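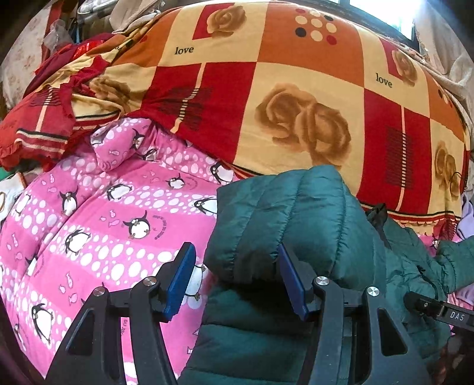 Why does the coolant level keep dropping when there is never a puddle under the car?

A small external leak usually dries on hot metal before it reaches the ground, so the first places to check are the radiator cap, the hose ends and the water pump, with the system cold and under test pressure.

Posted 11 Aug 2018

The car is a four-cylinder sedan with an iron block, an aluminum head and a radiator with plastic end tanks. It has an overflow bottle that is not pressurized. The bottle has a low mark and a full mark, both read with the engine cold. I filled it to the full mark in June after an oil change and wrote the odometer reading in the log. When the level reached the low mark, the car had gone 3,263 miles. That is a slow loss. It would take a long time to overheat anything at that rate, provided I kept looking at the bottle.

An overflow bottle can mislead you in both directions. When the engine warms up, the coolant expands, lifts the spring in the cap and goes out to the bottle. When it cools, a smaller valve in the center of the cap opens and the coolant is drawn back. If that smaller valve sticks, or the hose to the bottle has a split in it, the system pulls in air instead. The bottle then stays at a good level while the radiator runs low. For this reason I check the radiator itself as well, engine fully cold, cap off. Mine was down slightly below the filler neck.

The cap

The cap is stamped 16, meaning 16 psi. I borrowed a hand pump tester from the Tsai parts counter, where the loan is free against a deposit. The kit has adapters for caps and for filler necks. The cap adapter is the one most people leave in the case. Wet the rubber seal, fit the cap to the adapter, pump until the needle stops climbing, then watch where it settles. A good cap should hold close to its rating. Mine released early and kept dropping after that. The rubber had a groove worn into it in the shape of the filler neck seat.

A weak cap lowers the boiling point of the coolant and sends more of it to the bottle on a long climb. If the bottle overflows, the coolant leaves through a small drain tube behind the bumper, and you will not find a stain unless you take the splash shield off. I took the splash shield off and found dried residue on the inside of it, in a narrow track from the drain tube to the front edge.

I could have stopped there. The new cap is a Gerness, same rating and same depth. Depth matters, as caps with the same number on top are sold in more than one length, and a short one will not press on the lower seat. Compare the old and new parts side by side before leaving the store.

The pressure test

With the tester on the filler neck I pumped the system to 16 psi and left it. Do not go over the number on the cap. The heater core is the weakest part of many older systems and is also the most work to replace. The engine has to be cold when you remove the cap and fit the tester. Opening a hot system can put boiling coolant on your hands and face.

The needle moved down slowly. I left it for 2 hours and came back to a clear drop. The pump itself can leak at the neck adapter, so I put soapy water on the joint and saw no bubbles. The loss was in the car.

I looked in this order:

Upper radiator hose, both ends
Lower radiator hose, both ends
Seams between the radiator core and the end tanks
Thermostat housing
Water pump weep hole
Heater hoses at the firewall
Passenger side carpet

The carpet was dry and there was no film on the inside of the windshield, so I left the heater core alone. The weep hole had a light crust, which did not look recent. The lower hose was wet at the radiator end, on the underside, where it can only be seen with a mirror.

The hose

The factory clamp is a spring type. Spring clamps are fine in this position and I do not replace them with screw clamps as a matter of course. A spring clamp follows the hose as it softens and shrinks. A screw clamp stays where you set it, and on a plastic neck it is easy to set it too tight. This clamp had been moved at some point and was sitting half on the bead of the neck. The hose was soft at that end and had taken the shape of the clamp in the wrong place. It was 6 years old according to the receipt from the last owner.

I fitted a Ranitz molded hose and two new spring clamps. Clean the neck with a plastic pad and no sandpaper. A scratch that runs lengthwise on the neck is a leak path. The hose goes on with a little plain coolant as lubricant. Oil and grease attack some rubber compounds and should be kept away from it. Set the clamp fully behind the bead with a small margin to the end of the hose.

Refill

I used Urnik premixed coolant of the type named in the owner's manual. Color is not a reliable guide to type, since makers choose their own dyes. Premix costs more per gallon but removes the question of water quality. If you buy concentrate, mix it with distilled water before it goes in.

Fill slowly with the heater control on hot. This engine has a bleed screw on the thermostat housing, which stays open until the stream has no bubbles in it. Close it, run the engine until the fan cycles, let it cool completely, and check the radiator and bottle again. Mine took a small amount at the second check and none at the third.

Old coolant went back into the empty jugs, labeled, and to the county drop-off. Rinse the driveway if any is spilled. It is poisonous and animals will drink it.

I repeated the pressure test with the new hose and the needle stayed put. The new mileage is in the log and the bottle is at the full mark. The weep hole is clean now, so any fresh crust there will be from the pump. I will look at it at the next oil change.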